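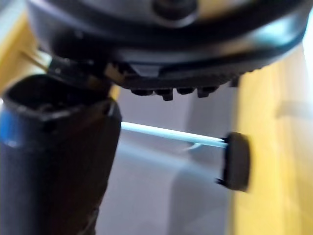
According to Zulema Núñez, you should never give a robot a name until it has put something down where you asked it to. I said that was a hard rule to live by in a shared workshop, where even the drill press had a name, and besides, it was too late. I'd been calling ours Gallardo since December.

"Then it'll know it's got a name and it'll stop trying," said Zulema, and she went off to fill the kettle.

We were building it in the back room at Prustasby, which used to be an accounting office and still had the grey carpet tiles to prove it. I'd grown fond of those tiles. You could drop an M3 screw on them and it wouldn't bounce, though it would settle into the stripes and you'd find it a fortnight later with your bare foot, if you were the sort of person who took their shoes off to think. I was. Zulema kept her boots on and thought standing up, generally with a biscuit, and between the two of us we'd got a pair of silver arms to move more or less when they were told, and a dark hand on one of them to open its fingers like somebody waking up from a nap.

Closing them was the trouble. It had been the trouble for weeks. Gallardo would reach down, spread its hand beautifully over whatever you'd put there, and wait. It had lovely manners about it. You almost felt you ought to say grace.

"It's shy," I said.

"It's a sign error," said Zulema from the kitchenette.

The plan for that evening (I say plan, it was written on the back of a Borkora Hardware receipt) was to get it to pick up a single cover. Just the one! We had two of them, black and curved like hoods, and they'd been moved so often that each of us was sure the other one had lost them, right up until I found them lying on top of the boxes in the white bin, where I had put them myself. I decided that was as good a spot as any to leave them. If a robot was going to live with us it might as well learn to look for things where we really kept them.
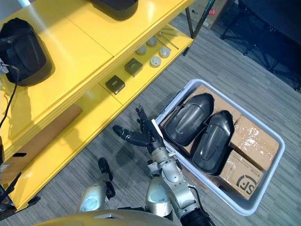
So I sat down cross-legged by the yellow shelves with the laptop on my knees and went looking for a minus sign. There were 473 lines in the part that ran the hand, and I had written every one of them, a good many late at night, and it was a bit like reading old letters. I found a comment that said "fix this before Zulema sees it." I found another, underneath, that said "seen it, Z." I laughed out loud at that, and she called through to ask what was so funny, and I told her nothing was, and she said she'd wondered how long it would take me.

She came back with the teas and lowered herself onto the floor beside me, boots and all, and told me about her uncle's sheep gate down at Sedura. He'd built a motor for it out of a wiper assembly when she was nine. It opened perfectly for anyone at all, and it would not shut, and for an entire summer the family took turns walking 40 metres down the drive after tea to push it closed by hand. She said they'd all complained terribly. Then he got it fixed, and in the first week she'd gone down there twice anyway, just to stand about and watch it go.

"What was wrong with it?" I asked.

"Sign error," she said, and dunked her biscuit.

It was on line 123, as it happened, in a bit I'd copied over from the other arm. I took the minus out. Then I put it back in, saved a copy under a different name in case I'd lost my mind, and took it out again. Zulema shuffled backwards across the carpet to give it some room, and picked up her mug, and mine too, which I thought was sensible of her.

The arm came down the way it always did, slow and a little to one side, and the fingers opened, and we had the usual wait. I could hear the fridge. I could hear Zulema not saying anything. And then the thumb came in, with a hesitation in the middle of it, and after the thumb came the rest, and the nearer cover tipped up off its box and hung there, swaying.

"Well, where's it meant to put it?" Zulema whispered.

I hadn't written that part.

We looked at each other, and then she handed me back my tea, reached out both hands under the cover, and said, very politely, "Here will do, Gallardo."

11/10/2025
By the back-room scribbler, Prustasby

Contact us | © Prustasby Workshop Stories | Back to top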